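Ticket 1723: Walking foot skips stitches on thick quilt layers
Opened 15th March. Product: Tredo walking foot, Holasska machine

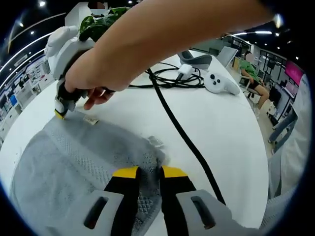 Why does the machine skip stitches only where the seams cross?
The needle bends slightly when it meets the extra layers, and the hook misses the loop. A size 90 quilting needle usually fixes this.

Log
Customer wrote that the skipping started in January, after a change to thicker cotton batting. Plain seams are fine. Thread is Altotwood 268, top and bobbin.

Asked customer to rethread with the foot up, fit a new needle and set stitch length to 3. Fewer skips, but still some at the corners.

Second reply: foot screw was loose. Customer tightened it and lowered the presser foot pressure one notch. Test piece with the same batting sewn with no skips.

Replacement foot (Hedlund part 444) not sent. Customer will write back if the skipping returns on the full quilt.

Status: closed, can be reopened by reply.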